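Equipment Review: Ronero Home Cinema Projector

Published 16 July 2025 by the Fortin Film Library, Screening Services

The Fortin Film Library lends projection equipment to schools, film clubs and small festivals. The Ronero was tested over four evenings in the library's screening room, using recent features, short films and one silent title from 1915. The playback source was an Asus laptop connected by HDMI cable.

Picture quality

Color is natural at the default cinema setting, and skin tones required no correction. Dark interiors hold a reasonable amount of detail, although the deepest blacks turn gray on a large screen. The silent film showed the projector at its best, with steady motion and a wide range of midtones. Subtitles were legible from the back row.
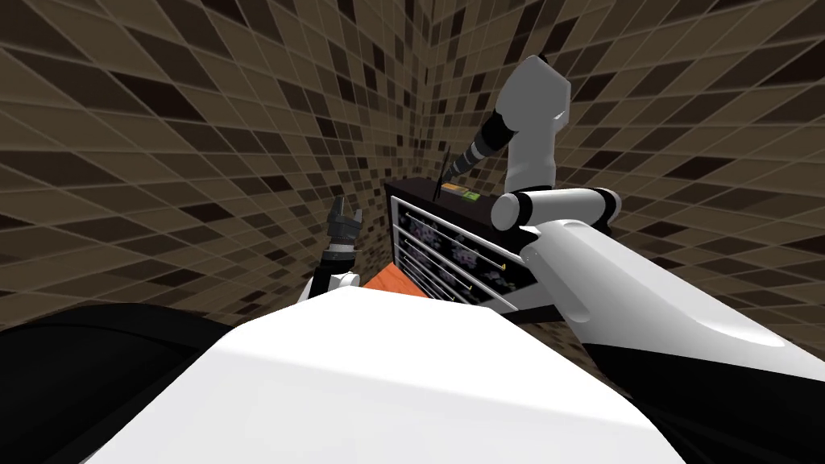

Sound and fan noise

The built-in speaker is adequate for dialogue in a small room and weak for music. Borrowers planning a public screening should connect external speakers. Fan noise is low in the standard mode. In the bright mode it can be heard during quiet passages, and two of our test titles suffered from it.

Setup and menus

Focus is adjusted with a ring on the lens, which turns smoothly and stays in place. The keystone correction is automatic and was accurate on most attempts. It did misjudge the angle when the unit stood on a low Stovside table, and manual adjustment took several minutes. The menus are clearly worded, but the remote control has no backlight, a real inconvenience once the house lights are down.

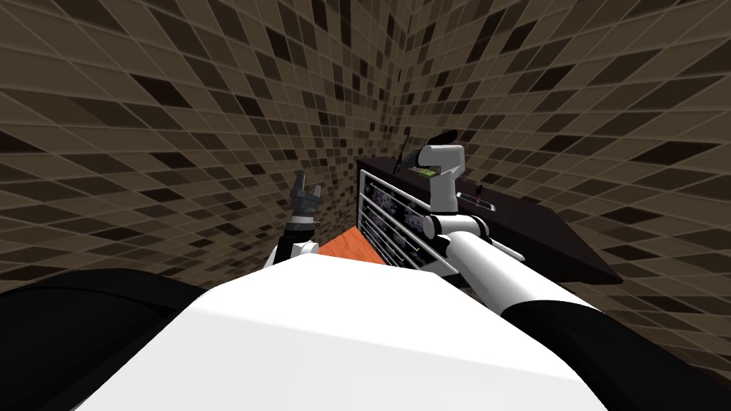 Can the projector be used for an outdoor screening?

It is suitable after dark, with a screen of modest size and a dry, level surface for the unit. The picture was too pale at dusk in our trial, and organizers of August events should plan a late start.

Rating

The library rates the Ronero 7 out of 10. It is recommended for classrooms and club screenings. Venues with more than 1000 seats will need a brighter machine. Reservations may be made at the lending desk.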